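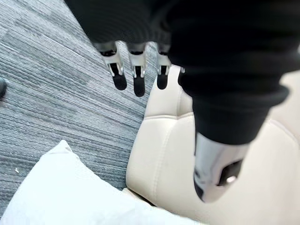 I had a cargo box on my old wagon for years and never thought about it much. You opened it, threw in the tents and shut it. Then I bought the van, which is a good bit taller, and the same box turned into a chore.

The box is an Ovon, the long narrow kind, and it opens from the passenger side only. On the wagon I could see all the way to the bottom. On the van I can get my hand over the edge and that's it. I tried a folding step first. It works on pavement but I didn't like it on gravel, and I had to find somewhere to put it once the van was packed. 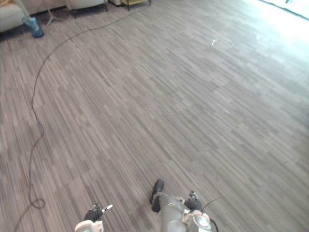

What I changed

I moved the crossbars first. They're Vastance bars and they clamp to the side rails, so I slid the whole setup 3 inches toward the passenger side. It took most of an evening - the rear clamp had seized up and needed oil.

Then I switched what goes in the box. Sleeping bags and pads go up top now, and anything heavy rides inside. Nanami Koyama has the same van and told me to put everything in duffels with a long strap hanging toward the opening. That helped more than moving the bars did.

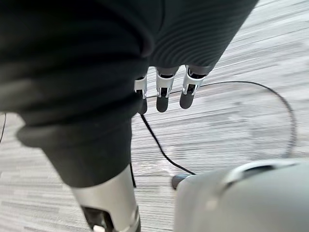
After 2,000 miles

We drove to Bustden and back in September with the box on the whole way. Wind noise is worse than on the wagon, mostly above 60. I checked the clamps after the first 200 miles and one had loosened slightly, so I tightened it and it's been fine.

I still want a hitch box at some point. The Innes one I looked at was $386 without the lock, and I'd need to get a receiver put on first.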